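Open Workshops and the Livine Basin Procession: Notes for Members

Wednesday, October 27, 2021

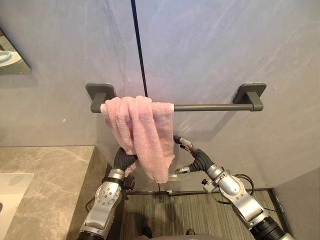
The Koo Street Arts Trust is pleased to confirm that its programme of participatory work will resume in full this winter, following a period in which most activity was limited to postal projects and a small number of outdoor meetings. The programme is open to all residents of the ward and to members living elsewhere. No previous experience of making or performing is required.

The principal event of the season will be the lantern procession to Livine Basin, led by the artist Yen-ting Lau. Members may recall her earlier piece for the Trust, Unora, in which households were invited to write down a street name that had vanished from the map and to read it aloud from their own front doors. The recordings from that work, 157 in all, have been catalogued and can be heard by appointment at the Trust's office.

The new commission is entitled Zellero. It takes as its starting point the old market bell, which was rung at the close of trading until the covered market was demolished. Participants will carry paper lanterns along the former boundary of the market, stopping at seven points on the way. At each stop a short text will be spoken by one voice and answered by the others. The texts are drawn from stallholders' petitions held in the borough archive, and the artist has left the original spelling and grammar untouched. Several of the petitions are blunt in their criticism of the authorities of the day, and members bringing younger children may wish to read them beforehand. Copies will be kept at the front desk.

Lantern-making workshops will be held on Saturday mornings in the upper studio. Each session is limited to 19 places to allow for adequate spacing between tables. Paper, cane, glue and battery lights will be supplied. Participants should bring an apron or an old shirt, and are asked not to bring candles or any other naked flame, either to the workshops or to the procession itself. Children under eight must be accompanied by an adult throughout.

Places may be reserved by telephone or in person. The Trust regrets that it cannot hold places without a name and a contact number. Those who reserved a place for the postponed workshops in April will be offered first refusal and should reply to the letter already sent to them.

The procession route is mostly level, with one cobbled section beside the railway arches. A step-free alternative has been agreed and rejoins the main party before the fifth stop. Stewards will be present at both ends of the cobbled section -- members willing to act as stewards should give their names to the office, where a short briefing will be arranged.

The Trust has received a number of letters concerning the decision to end the procession at the basin in place of the civic square. The artist's view, which the Trust supports, is that the square did not exist when the market was trading, and that the petitions were originally carried to the water, where the harbour office stood. Correspondence on this matter will be printed in the next issue, space permitting.

An exhibition of drawings and sound recordings from the project will follow in the ground floor gallery. Admission will be free. Participants who would like their lanterns to be included should label them clearly on the base and leave them with a steward at the end of the procession. Lanterns not wanted for display may be taken home on the night.

Subscriptions for the coming year are now due and may be paid at the office during normal opening hours.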